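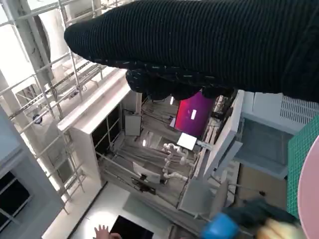 The big white cabinet, and the screen doing its magenta thing.

March 18, 2026

Tired but in a good mood. I was up at 4 to get the dough out of the fridge (I set two alarms and slept through the first one, sorry to everyone with ears in this house) and I've been running on toast and tea ever since. No toast at work though, so mostly tea.

I'd promised bread for Wednesday and for once I'd planned it properly. Dough mixed Tuesday night, 68 per cent water for the round ones, a bit less for the braided ones plus an egg and some honey. I weighed the rounds at 100 grams each because last month they were all different sizes and Fouad told me they looked like a family portrait. Fair enough. He's still eating them, I notice.

The braids I did by feel. I wanted to try the longer shape again after the disaster in the summer holidays, when I left them on the windowsill and forgot I lived in a country that gets hot. They opened up like old rope. Today's stayed where I put them! I tucked the ends under and left them alone for once. Egg wash twice, the second coat right before the oven, and I think the second coat is the whole secret. The colour was lovely. I stood there with the oven door open admiring them until the kitchen was boiling and then I had to run for the bus with a tin under each arm and my scarf in my mouth.

The rounds cracked a bit on top. I'd forgotten to put the tray of water in the bottom of the oven, and by the time I remembered they'd already set. I don't mind it. They've got that pale cracked look, darker in the middle, a bit like the buns from the bakery next to the station in Clusach where Nana used to take us, and I'd been trying to get that on purpose for ages. So next time I'll forget the water deliberately and it'll come out smooth, I suppose.

Anyway the bus. Packed. A man asked me if it was bread and I said yes and he just nodded and looked out the window for the rest of the trip. I should've given him one. I've been thinking about it all day.

Got into Tetico before eight and went straight through to the tall room. I do like it in there first thing. It's all white and pale grey, and there's the scaffolding up the side, and that big cabinet with the thick ledge along the top that's too high for me to dust. I keep meaning to bring a step stool from home. There's a whole season of dust up there, I can feel it. The cables were across the floor again, all those grey ones running side by side, and I walked over them in my good flat shoes like I was crossing a creek. Mohcine says they're going to be tidied in July. He said that the July before as well.

I'd decided that if I was going to carry bread across town it was going to be put out nicely. So I got the small table with the dark legs and put the green cutting mat on it for a tablecloth. I know it's a craft mat. I know. But it's the only flat thing in that room that I can wipe down and feel good about, and I gave it a proper scrub on Monday with dish soap, and I like the little white grid. It makes you want to line things up. Then I spent much too long lining things up. 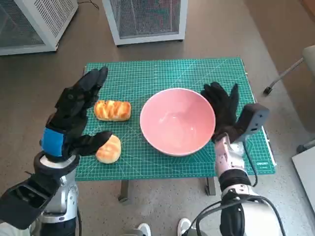
Braided roll at the back, round bun at the front, and my pink bowl.

So, the bowl! It's the Amholm one, from the seconds shelf at the Solberg market. I've been saving it at home in its newspaper and today seemed like the day. It's a big round thing, pale pink on the inside and a slightly deeper pink on the outside, and the rim's white. I love it. I loved it the second I saw it and then I walked around the whole market pretending to think it over. The lady wrapping it showed me why it was on the seconds shelf (a pinprick in the glaze, underneath, where you'd never look) and I paid her before she could change her mind about the price.

Against the green mat it looked so fresh. Green, pink, brown bread. I kept moving it. First I had it at the back, then too close to the edge and I got nervous, then pretty much in the centre with the bread off to the left, and that's how I left it. I'd had a grand plan of heaping the bread into it like a magazine cover, but I sort of liked it with nothing in it, so the bread sat beside it instead. Mum would have put a doily in. I could hear her.

Fouad came in while I was fussing and asked if the bread was real. I was thrilled and insulted in equal amounts. He'd only seen the shine on the braided one. I told him egg wash, twice, and he wrote it on his hand — he's got a new oven at home and he's gone a bit mad about it, it's all he talks about. He wants my sweet dough recipe. I said I'd type it up and I haven't, so note to self, that's tomorrow's job. The honey amount on my card is wrong. I crossed it out once and then crossed out the correction.

Mohcine doesn't eat breakfast, he says, and then he had a round one with butter and a braided one with nothing, standing up, reading his phone. He said the round ones were better. Fouad said the braided ones. I was no help because I'd eaten so much raw dough at 4 in the morning that I couldn't face either. I've never had such a fuss made over buns! They got quite heated about crust. Mohcine thinks a crust should fight back a bit. Fouad thinks bread should be kind to you at that hour.
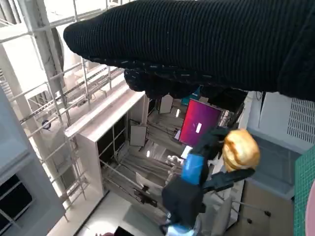 Lunch was late and then the afternoon went to the usual, emails mostly, and a long phone call about a delivery that I'm not going to write down because I'll get cross again. I had a proper look at the tall room before I packed up, though, and made a list on the back of an envelope. Those white boards that lean about the place need a home. There are one or two little odds and ends near the screen that have been living there since goodness knows when, and I'd like to find whoever they belong to or put them in a box. The shelves in the white cabinet are too dark to see into properly. I'd love one of those stick-on lights for them, the kind you tap. I asked Mohcine and he said put it on the list. I said I'm writing the list. He said good.

Washed the bowl by hand at the little sink and carried it home on my lap on the bus, wrapped in my scarf and then in my cardigan, so I was freezing. I wasn't leaving it overnight. Somebody would've kept paper clips in it by Friday. It's on my own kitchen table now, with two lemons and a bulb of garlic in it, and it looks even better in the lamplight than it did at work.

I'm already planning the next lot. I want to try braiding with four strands, which I've watched a video of 3 times and still can't follow past the first crossover. It's over, under, and then the woman's hands do something very quick and she says "and so on". I practised with strips of an old tea towel after dinner and ended up with a knot. Maybe I'll colour the ends with a marker so I can tell which is which.

Other things before I forget. Flour is low, get the bigger bag. Ring Nana on Sunday and ask her if the station bakery put milk in the buns, I've a feeling they did. Find the lid of the second tin, I think it's still on the bus, which serves me right for not giving that man a bun. And a step stool. And the honey.

Bed now. Feet up on the hot water bottle, and no alarms tomorrow till half past six.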